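Diary > 2023 > Blocks again

Blocks again, and a very long morning with a rag

2023-03-16

4 min read

I told myself I'd be done with the blocks by lunch and I was not done by lunch. I was barely done by dinner! 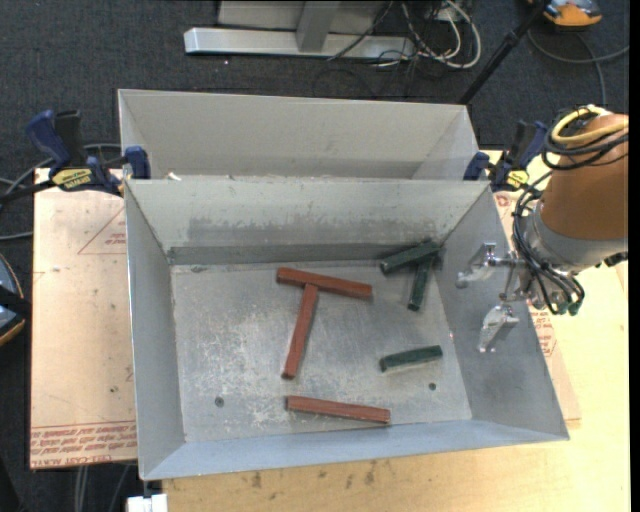

Anyway, I woke up with the whole Runby order in my head. They want 40 sets, red-brown and dark green, same as the batch I did in November, and they want the greens to match the old greens. Easy to say. The stain I used back then came from Isetti, and the can I have left has a skin on it you could walk across. So I spent the first hour of the day stirring and straining and muttering, and then painting little stripes on offcuts and carrying them over to the window and back again like somebody with a secret.

The third stripe was the one. Or close enough that I stopped fussing, anyway.

The red-brown is never any trouble. I could do that color half asleep (I think I did, once). It's the green that goes muddy if you put it on thick, and then you get a block that looks nearly black on a gray day and people write to ask if they got the wrong color. So thin coats, and patience, and I only have one of those.

I've been looking at the big gray bin a lot this week and it is filthy. The floor has gone all whitish with scuffs and streaks, and the divider has dark smudges along the top that I'm pretty sure I've been walking past for months. I took a rag to it this morning before anything else touched it, and then a second rag, and the streaks laughed at me. Some of it is dust and comes right up. The rest is just scratches, I think, and scratches are forever. I quit when my shoulder started complaining — the bin is a work bin, it's allowed to look like one.

The clamps are staying. All four of the blue-and-black ones along the back edge. I had a moment of wanting them for the glue-up on the shelf, and I even had my hand on one, but I remember what the bin was like before it was clamped to the table and I don't want to go back to chasing it around. I'll buy more clamps. I am always buying more clamps.

What I like about that bin is the sloped walls. A block set against the side kind of leans there and shows you its end grain, and if two of them land across each other you get a good look at the edges too. You can spot a lazy bit of sanding right away. I found one red-brown with a fuzzy corner this afternoon and got so annoyed with myself that I went and checked 23 others. They were fine. Of course they were fine.

Karaki called about the cartons. The small ones are out of stock, so it's either wait or take the next size up and stuff them with paper. I said I'd take 50 of the bigger ones, and then I hung up and worried about where I was going to put 50 flat cartons. Under the stairs, probably, where the snow shovels are. The snow shovels can go somewhere else, it's the middle of March, surely we're finished with that.

(Writing that down was a mistake. It will snow.)

Lunch was toast, standing up. Dinner was the rest of the soup with a lot of pepper in it. My hands are still green around the nails and I've given up on that too.

I keep thinking about the Stellton fair and whether to bother this year. I had a nice time at the last one but I came home with almost as much as I took, and my feet hurt for two days. On the other hand, Runby found me there, and look at me now, complaining about being busy. I'll decide when this order is out the door. Or I'll forget and the sign-up will close, and that's a kind of deciding.

Tomorrow: second coat on the greens, sand that one awful corner, call Isetti about a fresh can before they change the color on me. And sweep! The floor by the table crunches when I walk on it.

Contact | © 2023 | Back to top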